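4.3 Start position, laundry cell (Brunside two-arm unit)

Do this after any gripper swap or if the unit has been moved. Power on, arms parked, stop button in reach.

1. Washer door fully open. Push by hand till it stops.
2. Basket on floor in front of drum. Must be empty, no clothes in it.
3. One garment in drum, lower part. Crumpled is fine.
4. Check cable connectors at both wrists. Push home, no twisting.
5. Green mounts: nip up screws if loose. Dont overtighten, the printed parts crack.
6. Jog left arm to door. Finger against door frame, light contact only. Force limit 114, never above 143.
7. Jog right gripper over basket. Fingers clear of the rim.
8. Save as pose 83. Wait for the beep before letting go of the pendant.

CAUTION: keep fingers off the glass. Frame only.

Note: if left arm drifts off the door, redo step 6 at half speed. Still drifting, see 4.5.

Note: finger pads, check every 300 cycles. Spares from Vermeulen, same part both sides.

Compare with Fig. 4-3 before you start a run.
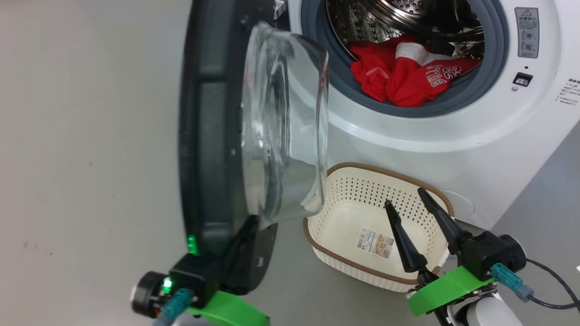 Fig. 4-3. Start position. Left finger on door frame, right gripper at the basket, red garment in drum.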